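Reviews > Grippers and End Effectors > Lirnine G2 two-finger gripper

We bought a pair of Lirnine G2 grippers in May to replace the Plistham ones on our two-arm setup. Each Lirnine cost $1,188 and weighs 142 grams less than the Plistham it replaced. Everything below comes from using them on thin sheet material, the job that gave us the most trouble before.

Mounting was easy. The flange pattern matched, the cable was long enough to run back along the arm, and the controller picked up both units on the second restart. The manual says one restart. Set the finger offset before you do anything else, or the fingers will close slightly to one side and you will spend an afternoon blaming the arm.

The fingers are angular and fairly narrow at the tip. On boxes and bottles I saw no difference from the Plistham. On sheets I did. The old fingers had a soft curved pad that let thin material creep out as soon as the arms pulled apart. The Lirnine tips hold a gathered fold much better, and you can put real tension on it between two arms. The trouble is getting that fold in the first place. With a single layer lying flat, the tips tend to skate over the top.

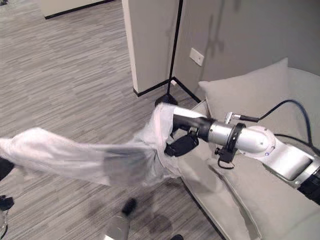

Kayode Garba disagrees with me about the tips. He says the skating is a force setting problem, and that with the approach speed cut in half and the closing force at its lowest step he gets a single layer most of the time. He would also leave the wrist camera off for sheet work, as clear or milky material gives it very little to go on.

I tried his settings. Slower did help. The lowest force step picked up the sheet but dropped it when the second arm pulled, so I now close low and step up once both sides have hold. That takes a few lines in the controller script, and Lirnine's own software has no menu for it.

We ran 182 two-arm pulls with those settings and lost the sheet on 24 of them. Nearly all of the losses were on the left arm, which has the older wrist. I would not put that on the gripper.

Noise is low. The finger screws work loose and need checking every couple of days. Spare tips come only in sets of two pairs, and ours took three weeks to arrive.

If you mostly handle rigid parts, keep what you have. For sheets and bags I would buy these again, but order the spare tips at the same time.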